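Home Appliance Safety Checks Return to Kirnside and Goltbridge

Residents of Kirnside and Goltbridge are invited to take part in the second round of the Household Electrical Safety Program, which opens in November. The program offers a free visit of 45 minutes to any household in the two districts, whether rented or owned. Appointments may be requested through the Housing Services desk or by returning the form enclosed with the most recent utility statement.

The first round reached 900 households. Findings from those visits were presented to the Housing Services Board in the summer and have shaped the arrangements for this year. Kitchens accounted for the greater part of the problems recorded. The most common was the use of extension cords and power strips for heating appliances, followed by worn plugs and by outlets near the sink that lacked working ground-fault protection. In older buildings on the Goltbridge side, inspectors also noted kitchens where several high-wattage appliances were served by a single circuit.

The Board has therefore agreed that kitchen circuits will be examined first at every visit. Bedrooms, laundry areas and basements will be covered in the time remaining. Where a household has a particular concern elsewhere in the home, this should be stated when the appointment is made, and the inspector will adjust the order of the visit. 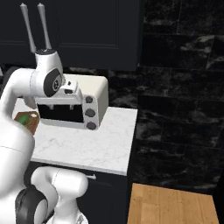 Office of Housing Services

Countertop appliances deserve particular attention as the colder months approach. A toaster oven should be plugged directly into a wall outlet and given the clearance stated in its manual on all sides, including the top. Bread wrappers, paper towels and dish cloths should be kept away from it. The crumb tray should be emptied regularly, with the appliance unplugged and fully cool. If a plug or cord becomes hot to the touch during use, the appliance should be switched off at once and not used again until it has been examined.

Households are reminded that a circuit breaker that trips repeatedly is a warning and should be reported. Resetting it again and again does not correct the fault. Tenants should notify their landlord or building manager in writing and keep a copy of the notice. Housing Services can supply a standard letter for this purpose in English and Spanish.

Visits will be carried out by licensed electricians from Setiawan Electric, which was awarded the contract following an open call for bids. All inspectors carry photo identification and will present it at the door. They will not ask for payment, offer to sell equipment or request bank details. Any resident who is asked for money in connection with the program is requested to contact Housing Services immediately.

At the close of the visit, the household will receive a written report listing any items that need repair and the order in which they should be addressed. Minor work, such as the replacement of a damaged outlet cover, will be completed on the spot where the owner has given consent. Larger repairs remain the responsibility of the property owner. Owners who receive a report showing a serious hazard will have 90 days to provide proof of repair, except where the inspector finds an immediate danger, in which case the affected circuit will be disconnected and the owner notified the same day.

Owners who live in the home and meet the income limits may apply to the Flatidari Home Repair Fund for help with the cost of this work. Applications must include the inspection report and 2 written estimates. Decisions are made monthly, and work that began before a decision was issued cannot be reimbursed. Application forms are available at the Goltbridge Library and at the Kirnside service counter.

Households that received a visit in the first round may apply again if they have since moved, completed a kitchen renovation or added a major appliance. All other repeat requests will be placed on a waiting list and considered once new applicants have been served.

Residents who need an interpreter, or who would like a family member or neighbor to be present, should mention this when requesting an appointment. Evening visits are available until 7 p.m. in both districts.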